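The open-plan promise wears thin

Knocking out the wall between kitchen and lounge is still sold as the cure for a small house. Aminu Edet would like to see some evidence.

2021-04-30

Every renovation brochure I have been handed since January contains the same drawing. A family of four stands at an island bench, light pours in from a garden, and the wall that used to be there has gone. What has also gone, if you look for it, is anywhere to put the vacuum cleaner.

I went to see three houses that had the treatment. The first, in Kastach Street, is a brick semi whose owners paid to lose 11 square metres of hallway and pantry. They gained a room big enough to kick a ball in. They also gained the sound of the rangehood in every corner of it, and a television that now has to compete with the dishwasher. Their son does his homework in the laundry.

"It's lovely when people come over," the owner told me. I asked how often people came over. She thought it might be once a month.

The home office went the same way. On the builder's plan it was a "study nook", 14 hundred millimetres wide, between the fridge and the back door. Try putting a desk, a chair and a computer in that.

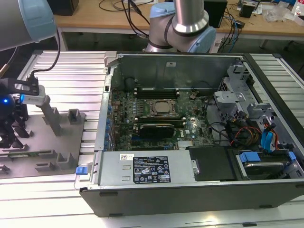
A desktop tower with the side panel off.

Hotusmont, the design firm behind two of the three houses, says its clients ask for open living and get what they ask for. Fair enough. But people ask for what they have been shown, and the firm's display home has no nook, no bin and no coats. I walked through it twice looking for a power point near the dining table. There isn't one.

The second house was better, mostly because the money ran out. The owners had planned to remove two walls and could only afford to remove one, so they kept a small front room with a door that shuts. All of them told me, separately, that it was their favourite room. Nobody at Hotusmont has put it in a brochure.

Then there is the matter of surfaces. Simus, the fit-out company on the third job, is keen on metal: ribbed panels behind the bench, brushed drawer fronts, a steel splashback up to the ceiling. It photographs well. I'm less sure about living with it, particularly at four in the afternoon when the western sun comes in.

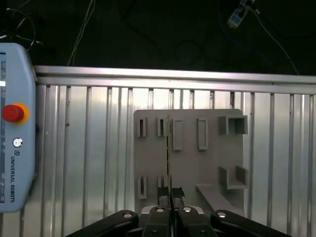

Ribbed aluminium catches the light unevenly, behind a Universal Robots pendant.

The Fashola Road owners have since hung a curtain over theirs. They were quoted 20 working days for the kitchen and waited 9 weeks, and they are not in the mood to start again.

My own advice is dull. Live in the place for a winter before you touch a wall. Work out where the noise goes, and where you go to get away from it. If you still want the wall out, get a price for putting in a wide pair of doors as well - they cost less than a steel beam in most of the quotes I was shown, and they close.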